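Overwintering peppers in the garage – cut back hard or leave them alone?

Growing Chat > Peppers and Tomatoes

tallpaul_zone6
I've got 12 plants coming in before the first frost and I can't decide how brutal to be. Last year I chopped everything to a stump with maybe two forks on it, potted up in fresh mix, and lost more than half by March. The ones that made it were huge by July though, so I'm not giving up. My garage sits in the high 40s most of the winter with a little shop light on a timer. What do you all do?

mrs_rondus
I don't cut hard anymore. I take off the fruit and the floppy top growth and leave a good third of the plant. Mine are mostly Parri (a little orange one, fruity, not too mean) and they sulk if you take every leaf. They drop most of them on their own anyway and then push new ones when the days get longer. I water once a month, if that. The pot should feel like it's got nothing in it.

Cledwyn Phillips
Have to disagree with Mrs. R. Every leaf you leave is a hotel for aphids. I did it her way for three winters and every January I had a garage full of sticky plants and little white skins all over the floor. Now I strip them bare, wash the roots in a bucket, and repot in plain mix with nothing added. Ugly as sin but clean.

mrs_rondus
I get aphids maybe one year in four and a spray bottle with soap takes care of it. Washing the roots seems like a lot to put a plant through right before its worst three months.

tallpaul_zone6
See, this is my problem, I've read both of these about 200 times and they both sound right! I did not wash roots last year. I did leave them outside until the nights were already in the 30s, and I'm starting to think that was the bigger mistake.

sisov_fan
That'd be my guess too. Bring them in at 50 at night, no lower. I lost my whole row of Sisov one fall waiting on "one more week" of ripening. They looked fine that Saturday when I carried them in, then went black from the tips down. Pick the green ones and let them color up on the counter, or just pickle them green.

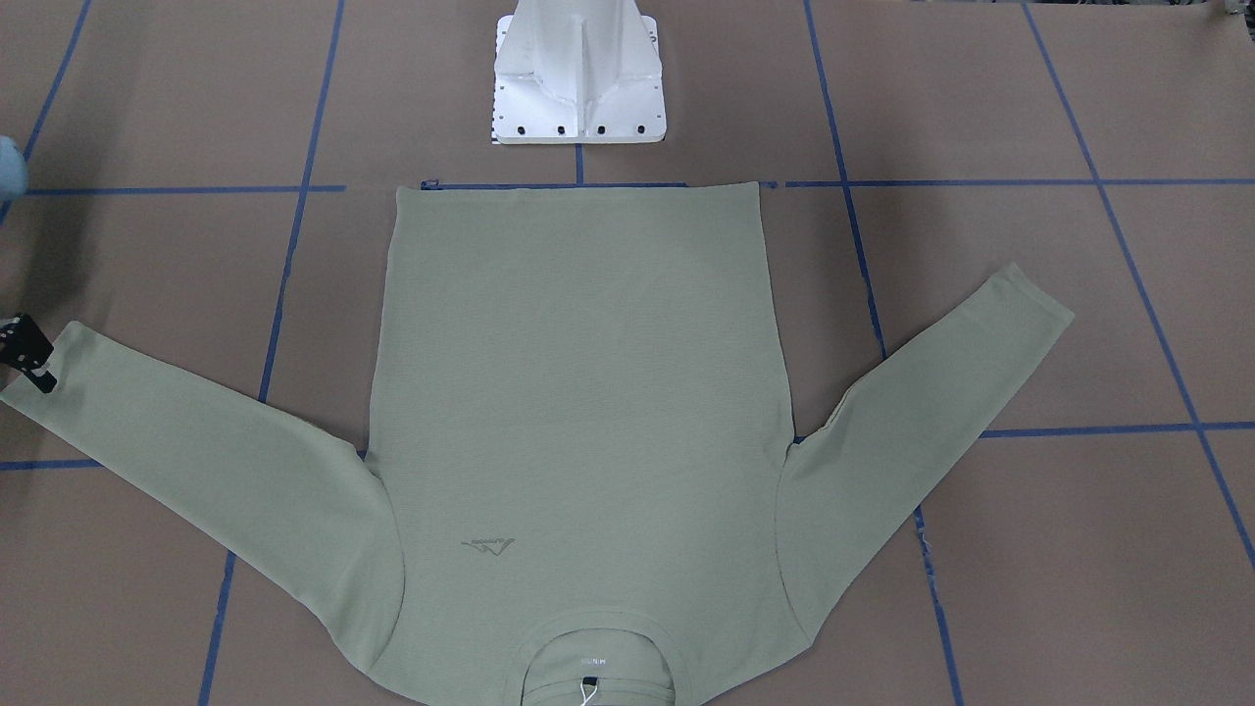 Aled Ifans thinks the temperature matters less than the light, and I know he'll say so himself when he gets here, but I've tried it both ways. A dark basement at 55 worked better for me than a bright porch at 40.

Aled Ifans
I was summoned. What I said was that if it's warm you need light, and if it's cool you don't. The trouble comes in the middle – 65 degrees and a dim window, so the plant wants to grow and can't, and you get those long pale shoots. Paul's garage in the high 40s is on the cold side but dormant is dormant. I'd turn the shop light off and save the electricity. What size pots?

tallpaul_zone6
One gallon for the small ones, three for the Prasuthams. Those have trunks on them like a broom handle and I'd really hate to lose them. I started them from seed two years ago and only got 26 pods the first season, then I quit keeping track the second because it was buckets.

Aled Ifans
Three gallon is too big for a sleeping plant in my opinion. All that mix stays soggy in the middle and the roots rot where you can't see it. Trim the root ball and go down a size.

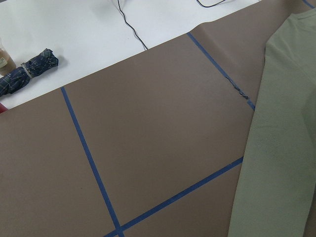
Brown paper and blue tape on a white table

Cledwyn Phillips
Agree with Aled on pot size. Scratch the bark with a thumbnail in February, and if it's green underneath, leave it be, even if the top looks like a dead stick. I threw out a perfectly good one once and found it sprouting on the compost pile in May.

mrs_rondus
The compost pile one is still my favorite story of yours, Cled. Paul, you've got 12 of them, do half and half! Six stripped and six with leaves on, and keep the stripped ones across the room.

tallpaul_zone6
OK sold, half and half it is. Prasuthams get the leaves on, sorry Cled. I'll post again in March with a body count.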